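Bruromik Works Council › Minutes and Notices
Reading time: 3 minutes

Minutes of the Packing and Automation Working Group, Giltcombe site

Chair: Muammer Canpolat
Present: day and evening shift representatives, returns desk, maintenance, human resources
The meeting opened on Monday at 2:15 p.m.

1. Previous minutes
The minutes were approved with one correction. Under item 4, "packing staff" should read "packing and returns staff."

2. Two-arm packing table
Maintenance reported that the table handled 1395 boxed accessories in November, against 3897 packed by hand on the two lines. Computer mice with cables remain the main product. Roughly 140 boxes were opened again by staff, most often to lay the cable flat before the lid was closed. The group agreed that this rework will be recorded as packing time.

3. Job content
The evening representative stated that staff assigned to the table now spend most of the shift setting out boxes, checking contents and clearing stops. Several had asked whether the work would be graded as packing or as machine attendance. Human resources confirmed that current grades and pay stand until the Takdale review is finished. The representative asked that this be put in writing to each person concerned. Agreed.

4. Training
Three packers have completed the operator course given by Strömberg. The returns desk asked to be included in the next course, as it receives the same products with the same inserts. The Chair will request two further places. Course hours falling outside a shift will be paid as overtime.

5. Work at the table
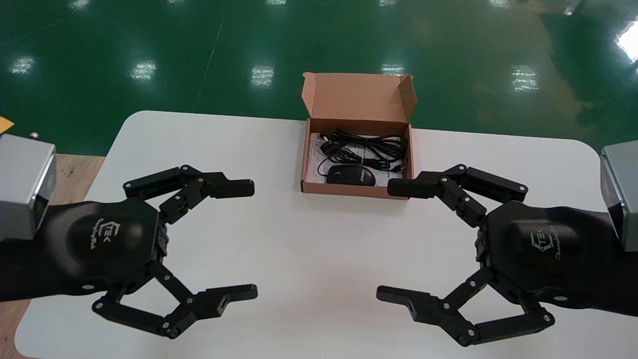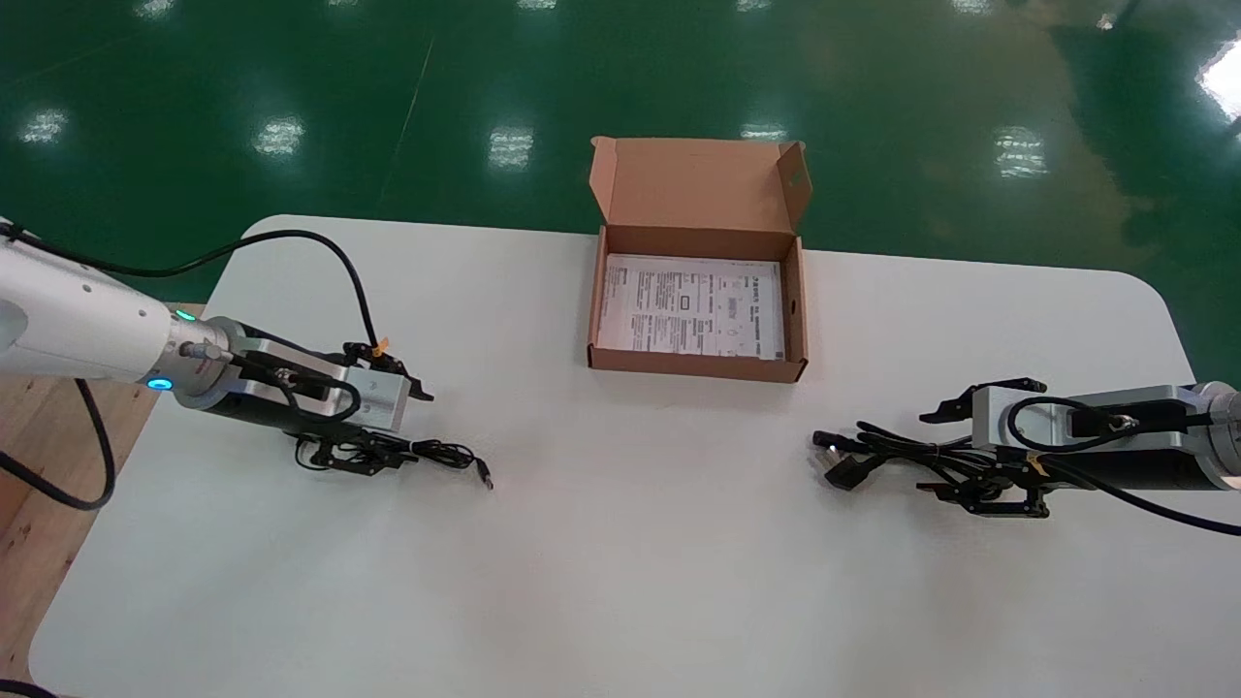
Boxed accessories, Giltcombe 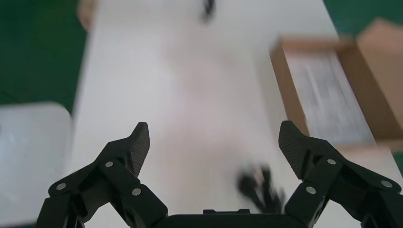
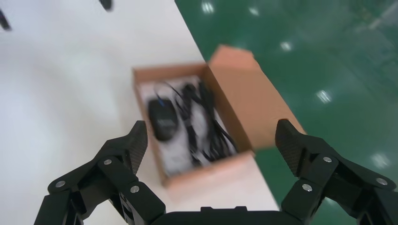
The day representative objected to the use of hourly output from the table as a comparison for the manual lines, where orders are mixed and sizes change through the shift. Management accepted the objection. Output for the two kinds of work will be reported separately, and no individual targets will be drawn from either figure.

6. Rotation
A limit of two consecutive hours at the table was proposed and adopted for a trial period. Shift leads will post the rotation list by 7:00 a.m. Persons wishing to stay on the manual lines may do so without giving a reason.

7. Other business
The request for a second stool on the evening shift was passed to maintenance. The meeting closed at 3:40 p.m.

Filed under: Minutes, Packing, Changes at Work
Contact the Works Council Office | © Bruromik | Back to top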